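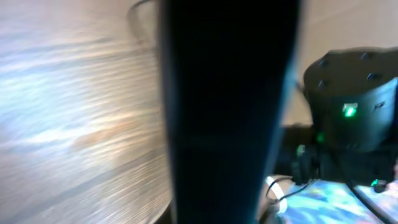
# How to oil a wood tabletop without falling for the label

I've finished tops with three store-bought oils and one jar of plain mineral oil, and I don't believe most of what's printed on any of them. "One coat" is the claim I trust least. What follows is slow and dull, and it's what I do on my own tables.

## Before you open the can

Find out what's on the wood now. Put a drop of water in a corner and wait. If it sits there in a bead after 14 minutes, you probably have varnish or a heavy wax, and oil will just lie on top and go gummy. Strip it or leave it alone.

Flesent sells a "prep wash" for this stage. I tried it on half a top and plain water on the other half, and I couldn't tell you which was which.

## Steps

1. Sand with the grain at 120 grit, then 180. The Plavivard guide says to keep going to 400. I stop at 180, as very smooth wood takes less oil.
2. Vacuum, then wipe with a damp rag. Let it dry overnight.
3. Pour a small puddle and spread it with a lint-free cloth. Keep your strokes long and go the same way as the grain.
4. Wait 20 minutes. Wipe off everything that hasn't soaked in – all of it, even if the can says "let cure."
5. Repeat the next day. Most tops want three coats.
6. Lay the used rags flat outside to dry. Oily rags in a pile can catch fire, and this is one warning I don't argue with.
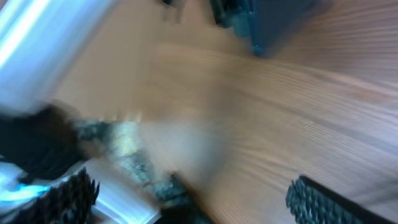 *Light brown wood, with the grain running on the diagonal.*

## Checking the result

Look at the top from a low angle near a window, early in the morning if you can. Dull patches need more oil. Sticky patches mean you skipped step 4, and a rub with a little fresh oil on a rag usually lifts them.

Edar claims its oil is hard in 86 hours. I could still mark mine with a fingernail well after that, so I keep hot mugs off for a month.

## What about hardwax?

Fukuda's hardwax costs more and does hold up better to water rings, in my kitchen anyway. Whether it's worth the price for a desk, I doubt it.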